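June, 7:40 am, coffee no. 2

Short night. Wrote the new finger list on the back of my hand and then washed it off, so starting over on paper. Two sets still in the running, the Brastar ones and the Maluleke ones. Wouter Vanhove wants an answer before he orders the spares and he's right to push, I've been dithering for ages.

Thin stuff first. The blue bar is the one I care about, narrow and shiny and it goes round in the fingers if you so much as look at it wrong.

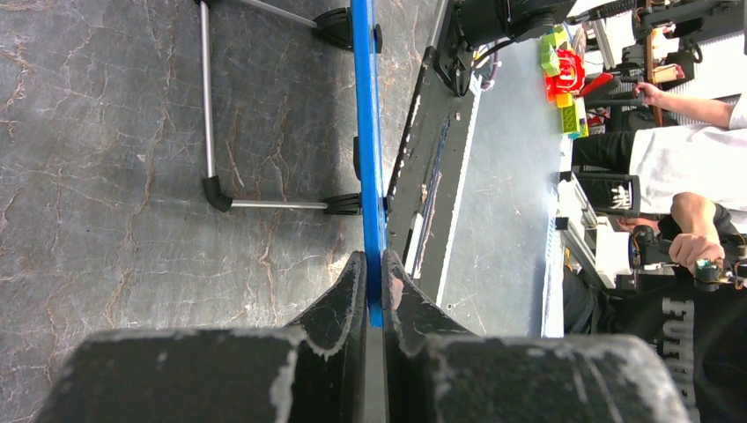

Force at 60 is too much, the motor whines and I don't like it. Went down to 19 and it's a lot calmer. Want to try the bar again from the side and not square on, becuase square on is the easy case and we never get the easy case at Brinamton.

Lunch was crackers. Wouter says the black tips are worn out and I'm testing wear and not grip. Fair. But the worn ones are what we've got on the arms, so that's what gets tested. Told him so, a bit too sharply. Said sorry after.

Controller: Zerkomberg one still has that lag on closing. 262 ms by the log against 239 on the old box. Doesn't sound like much, but with my hand on the control I feel it every single time. Close, wait, oh there it goes. Wouter doesn't feel it at all, or says he doesn't.

Then handovers, which I'd been putting off. Marker between two grippers, one from the top and one from below, cap end down. Who lets go first? Too early and you're on your knees looking for a marker. Too late and the arms fight. I say lower one closes, count of one, upper one opens. Wouter wants to do it off the current reading. He can write that part then. Also the wrist view is better for this than I gave it credit for, keep it where it is, dont touch the angle.

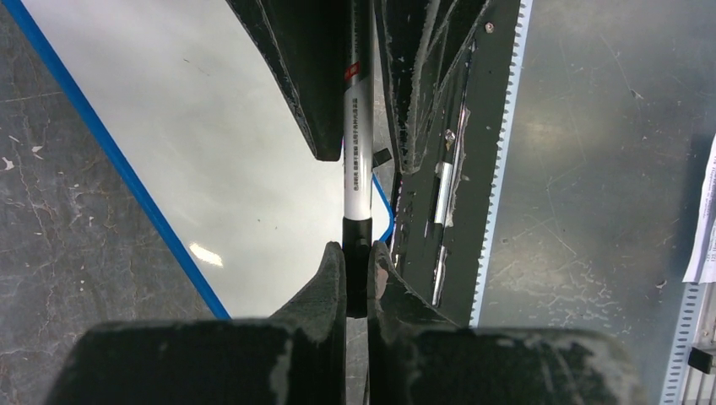

## Tomorrow

- bar from the side, force 19, both finger sets
- ask Zerkomberg about the lag AGAIN, send the log this time
- handover with a fatter pen
- new tips: get a price from Maluleke before Wouter asks
- eat something that isn't crackers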